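## 3. Laying out the board

I always start this bit with the kettle on, because it's the part of the Koviment build you really don't want to rush!

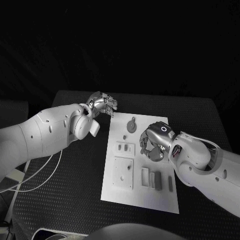
Get everything out of the box before you pick up a single tool. I learnt that on my first one, when I was halfway through and found a bag of washers still stuck under the flap (I'd already blamed Swanson for leaving them out, sorry Swanson).

1. Clear a table and wipe it down. A dark top is lovely for this, as the pale bits show up a treat.
2. Lay the white board flat. It needn't be dead square to the table, mine never is, but it mustn't rock.
3. Check your parts against the list on page 9 and put them on the board, with the ones you'll want first in the middle.
4. Leave yourself a clear strip down one long side for your hands and the screwdriver.
5. Now do a dry run – just set the pieces roughly where they'll go and have a good look. No screws yet!
6. Once you're happy, do up the first three screws finger tight and stop there. Section 4 takes over.

**Note:** if your box has the Raven sticker on the end, your list is on the inside of the lid and the part numbers start at 1225. Same bits, different numbering, and it had me muttering for a good while.

**Caution:** keep cables off the board while you're working. It's so easy to catch one with your sleeve and drag the whole lot sideways.

**Caution:** the small screws roll. Pop them in a saucer.

If anything's missing, ring the Hosbridge shop and ask for Senga Shearer. Have the part number ready, and do tell her which list you're reading from, or you'll get the wrong bag like I did in May.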